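Talking wallpaper with Géza Fodor

I had been told to get to Belham before eight if I wanted to catch Géza Fodor with a cup of coffee in his hand and not a brush, so I got there at seven thirty and he was already up the ladder. He has been hanging wallpaper since he left school. He waved me in with his elbow, told me where the coffee was, and carried on smoothing the strip over the hall door while I stood underneath it with my notebook and tried to remember my first question.

It didn't matter, he had an answer ready. "Everybody wants to know if it's coming back," he said. "Where did it go? I've been busy the whole time!"

I should say that I love wallpaper, all of it, the stripes and the parrots and the brown and orange circles that my aunt had in her bathroom, and I have been wanting to do this interview for a couple of years. So this is going to be long, and I'm leaving in most of the parts where he gets technical.

The house is a tall narrow one on the edge of town, and the hall goes up two floors with the stairs. Stairwells are his favorite job. Most hangers I have talked to will groan when you bring them up. "You get one drop that is five yards long," he said, "and it's wet, and it's heavy, and it wants to stretch. If you let it hang by its own weight while you find your feet, the pattern at the bottom isn't where you left it. So you fold it up like an accordion and let it down a little at a time. I could do that all day. It's the best feeling there is in this trade, when it meets the piece next to it all the way down."

I asked how he plans a room and he came down the ladder for that one. He starts with the spot your eye goes to when you walk in, usually a fireplace or the wall across from the door, and puts the pattern in the center there. Then he works out both ways and decides early where the bad join is going to be, the place where the last strip meets the first and the flowers don't agree with each other. Behind a door is good. A dark corner is good. "Over a door is what I like," he said. "It's a foot of paper and people are looking at where they're going."

He learned from Edit Pintér, and you can't talk to him for ten minutes without hearing her name. She ran a small shop called Prilamano that sold paper in the front and printed a little of it in the back, by hand, with wooden blocks. She hired him to carry rolls. He was hopeless at first, by his own account, and she let him ruin her own kitchen before she let him near a customer's.

"She had me paper it, strip it, paper it again," he said. "The cheapest paper in the shop. I found out later she wanted it stripped anyway – she was going to paint."

Edit is retired now, and I called her in the afternoon to check some of this. She laughed about the kitchen and said it was true. She also wanted it written down that he cut his strips too short for a whole winter, and that when he finally stopped she missed having all the scrap. Her own love was always the printing side. She told me about mixing one green over and over for a customer who said it was too much like peas, and then too much like olives, and how the one that was finally chosen was the first one she had made. "I had kept the jar," she said. "I always kept the jar."

When the shop closed, the sample books went to Géza. He has 2282 patterns in them, and he knows the number because he spent last February writing every one of them down in a ledger, with the maker, the width of the roll and the repeat if he could work it out. The repeat is the distance before the pattern starts over, and it's what decides how much paper you waste. Small dots waste next to nothing. Big flowers are hungry, and he loves them best.

He pulled a few books out of the van for me and we sat on the bottom stair with them across our knees. I was completely gone by the third page. There was a bamboo one in two grays, and a kitchen paper with coffee pots, and then a run of florals on dark grounds that I would have put in every room I have ever lived in. People are scared of brown, he said, and he can't understand it. A brown ground makes white look clean and green look alive, and it forgives a scuffed corner. 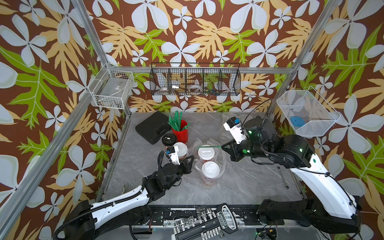

White four-petal flowers and green fern-like leaves on a brown ground.

What about small rooms, I asked, which is what everybody asks me. He got quite heated about it. Put the big pattern in the small room! A powder room takes three or four rolls, you're in there a few minutes at a time, and you can go as wild as you like. The mistake he sees most is a person picking something timid for a tiny room and then not noticing it ever again. He papered a closet for a woman once, the inside of a coat closet, with peacocks. She sends him a card every Christmas and signs it from the peacocks.

We talked about the walls themselves for a good while. Old plaster is what he likes to work on, even when it's lumpy, and he would sooner have a wavy wall that's sound than a flat one that sheds. He washes it, fills it, sands it, sizes it, and then goes over it with a lamp held flat to the surface so that every bump throws a shadow. That takes longer than the hanging. Customers get nervous on the second day when there's no paper up, he told me, and he's used to it.

Lining paper he is nearly religious about. It goes on sideways, under the real thing, so that the joins never fall in the same place. He buys it from Bakos and he bought 500 rolls of it when they were clearing a warehouse, which filled his garage and half his mother's. "I have maybe a dozen left," he said. "She would like me to mention that she can park again."

His other strong opinion is about heat. Don't turn the radiators up to hurry a fresh wall. The paper shrinks as it dries, and if it dries fast the seams open and you get a thin line of wall looking out at you. He likes a room at roughly 70 degrees with the windows shut, and then he likes everyone to go away until the morning. If there are bubbles at bedtime, leave them. Most of them are gone by breakfast.

The biggest job he has done was the dining room at Rerngate, the old hotel out past the river, where the paper had been up so long that there were four more papers behind it. He took them off one layer at a time and saved a piece of each. The oldest was a trellis with little red berries, hand blocked, and in one place by the window the printer had put the block down crooked and just kept going. He showed me that scrap, in a plastic sleeve in the back of the ledger. It's no bigger than a playing card. I asked him what he would do if somebody offered him money for it and he closed the ledger.

The hotel went with a copy of the trellis in the end, and Edit, who had not touched a block in years at that point, came in to look at the color before it was printed. She thought the red was wrong. They changed the red.

By now the coffee was cold and he had a length of paper soaking on the table that he was plainly worried about, so I asked one last thing, which was what somebody should do if they have never hung a strip in their life and want to try. He was already going back up the ladder. Get a paste-the-wall paper, he said, something with a small pattern, and do one wall with no windows in it. Buy an extra roll. Change the blade in your knife every couple of strips, even if you think it's still sharp. And use a plumb line for the first drop, don't go by the corner of the room, the corner of the room is lying to you.

I have bought the plumb line. I'm doing the closet first.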